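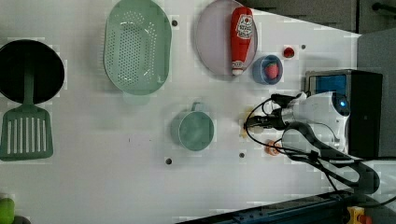
Can a robot put the dishes away for you yet?

Some of them, some of the time, if you set things up right and you aren't in a hurry. I've been at this with a small arm for a good while now, and I'd say we're at the point where a patient person can get one to move a mug from one spot to another and feel pretty great about it. A sink full of Thanksgiving dishes is a whole other story.

I get a lot of mail asking how to find out what an arm can do with kitchen stuff before you spend real money on it, so I finally wrote up the way I do it. I call it the Cheetham test, after the street I lived on when I came up with it. You don't need a lab. You need a table, an arm, some toy kitchen things and a free weekend (maybe two!).

What you need

A tabletop arm with a two-finger gripper. Mine is driven by a little free program called Sitholm, but any software that lets you record a move and play it back will do.

Toy kitchen pieces. Please don't start with your good plates. Toys are light, they bounce, and they come in bright colors, so the vision part has an easier time picking them out from a white table. A mug, a bowl, a plate, a pan, a spatula and some pretend food will keep you busy for ages. A toy ketchup bottle is great too, for reasons I'll get to.

A notebook. I know, I know. Get one anyway.

Step 1: Fix the arm down

Bolt it or clamp it. An arm that slides even a little bit between tries will drive you nuts, and you'll blame the software for two evenings before you find the loose clamp. Ask me how I know! Then check your cables. Swing the arm through its whole reach by hand, power off, and see where they drag. Cables that sweep over the table will knock small things around, and a strawberry that has moved half an inch is a strawberry you're going to miss.

Step 2: Start with the mug

Put the mug by itself, handle pointing away from the arm. Have the gripper come down over the rim, one finger inside and one outside. Close, lift, move it a hand's width over, put it down. Leave the handle alone for now -- it's tempting, and it's a lot harder, since the arm has to know which way the mug is turned.

Once that goes well, turn the mug a bit and go again. I did 80 tries this way on my first real session and got 62 good ones. Most of the misses came from closing too early.

Step 3: Round and small

Now the pretend fruit. Small round things roll, so come straight down and go slow. Try one on the bare table first and then put one in a bowl. The bowl is the mean one. The fingers have to fit inside without hitting the rim, and if the bowl is light it tips, and off goes your strawberry. I hold mine in place with a dab of putty while I'm learning a new gripper. Is that cheating? Sure. Take the putty away later.

Step 4: Flat stuff

Spatulas and plates are where my arm still does badly. A spatula lying on a table gives the fingers next to nothing to grab. If yours is leaning on the edge of a pan, go for the handle where it's lifted up. For plates, let the edge hang over the side of the table a little so one finger can get under it.

Step 5: Things on top of things

Lay the ketchup bottle across the plate and ask for the plate. A person moves the bottle first without thinking about it. The program I use, with the free Dritemau add-on that picks the order of moves, gets this right more often than it used to, but it still likes to go for the plate and send the bottle rolling. Write down every one of these. They'll tell you more than the good runs do.

Step 6: Crowd the table

Put everything out at once and run the list again. Expect your numbers to drop hard. Mine did. Over the whole spring I logged 759 tries with a mix of pieces, and 600 of them ended with the right thing in the right place. Sounds good until you picture your own cupboard on those odds!

So would I let it near my real kitchen? Not for glass, and not while I'm out of the room. For picking up toys off a table I'd trust it tomorrow. Next up I'm trying the Brutunano soft fingertips on the bowl, putty-free, and I'll add the results to this page when I have them.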